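Kelholm Perforated Wall Basket, White

Item 381

Home / Storage / Wall and Rail / Kelholm

A metal basket that hangs from a rail and keeps small items off the counter. The sides are perforated, so you can find what you want without taking the basket down. It comes in white only.

The Kelholm basket was drawn up for bathrooms, and most of the ones we sell end up there. It does just as well in a kitchen, a mudroom or a small apartment where one wall has to serve for everything. Two clips are included. They fit over a flat or square rail and press shut by hand. No drilling is needed if you already have a rail up. 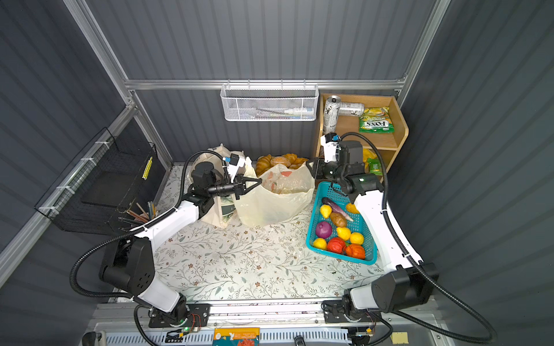

Toothbrushes and toothpaste are what most buyers put in it first. A tube and a few brushes stand up fine without a cup or divider. Because the metal is perforated all over, air gets to the brushes from the sides as well as the top. The basket also sits happily in a mixed-use corner: clipped to an aluminum rail on the back wall, with the toothpaste showing through the mesh and a light wooden shelf unit to the right for cans and snack bags, it leaves the tabletop free for food. If your shelf is close by, hang the basket first and set the shelf afterward, so you have room to get the clips on.

Details

Material: powder-coated steel
Color: white
Mounting: clips over rail, 2 clips included
Maximum load: 15 ounces
Assembly: none
Rail: sold separately

Care

Wipe with a damp cloth and a little dish soap. Toothpaste that has dried in the holes comes out with a soft brush and warm water. Do not use scouring pads – they dull the coating. The basket is not dishwasher safe.

Fitting notes

Hang the clips on the rail, slide them to the width of the basket and press down until they click. To move the basket sideways, lift it slightly and slide. Round rails need the Zawadzka adapter, sold in pairs. The basket should not be used on a shower curtain rod or on any rail that turns.

Goes with

Zawadzka rail adapter, pair
Drorkivov two-compartment shelf, light wood
Kelholm single hook, white

Shipping and returns

Ships from our Plarosville warehouse. Orders over 40 dollars ship free. Unused baskets can be sent back in the original box with both clips. If a clip is missing or bent on arrival, write to us with your order number and we will mail a new one – you do not need to return the basket.

Back in stock since February.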